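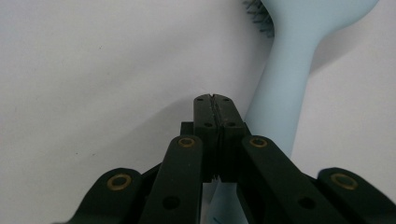
How often do people in shared households replace a hairbrush? Most keep one until the bristles fail, and the median age given in our survey was four years.

Figure 1. A light blue hairbrush with a paddle-shaped head.

3.2 Replacement of small personal goods

The household survey was carried out in Nedau and Kerel in March. Of the 853 adults who returned the form, 126 lived with people they were not related to. Both groups were asked when they had last bought each of 10 small goods, among them combs, nail scissors, flannels and hairbrushes (Figure 1).

Toothbrushes were left out of the main table. They are replaced on advice from dentists and would have pulled the averages down. Flannels were replaced most often in both towns. Nail scissors were kept longest, and many respondents could not say when theirs had been bought — these answers were coded as missing.

Respondents in Kerel bought more of their goods at the weekly market, while those in Nedau mostly used supermarkets. The place of purchase made little difference to how long an item was kept. Moving house had a clearer effect. People who had moved in the past year reported newer goods in every category except scissors, and several wrote on the form that they had thrown old items away while packing.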